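# Walking the Galindo Ridge Trail: Project Report

Seija Karppinen and Melquiades Aguirre
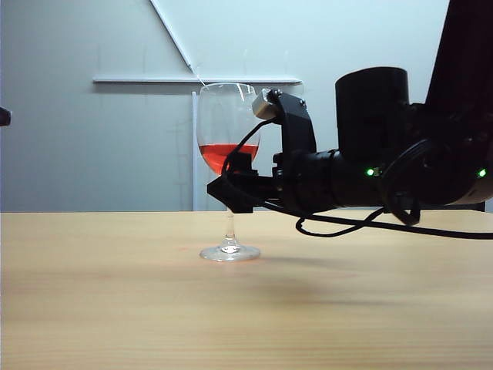

Our project asked what a first-time hiker has to plan before walking the Galindo Ridge Trail from end to end. The trail runs 90 miles between the towns of Tirix and Grornura. We walked the southern half in April and interviewed two people who have done all of it.

## Method

Each of us kept a notebook. At every camp we wrote down the miles walked, the water we carried and the food left. Jovita Cuautle lent us her log from a full trip, and we used it for the northern half.

## What we found

Water was the main problem. The spring marked at Dreleo was dry, so we walked another 4 miles to the creek. Jovita's log shows the same thing for her year. Crescencio Montes, who has hiked the trail twice, leaves a jug at the road crossing before he starts.

The climb out of Dreleo gains 1776 feet. We planned a morning for it and reached the top at 3 p.m. — our packs were too heavy, mostly from canned food.

Blisters slowed Melquiades on the second half. He switched to thinner socks and taped both heels.

## Limits

We walked in one season and in mostly dry weather. Our notes on the northern half come from a single log, and some of its mileages don't match the map.

## Thanks

Jacinto Cárdenas drove us to the trailhead and read our first draft.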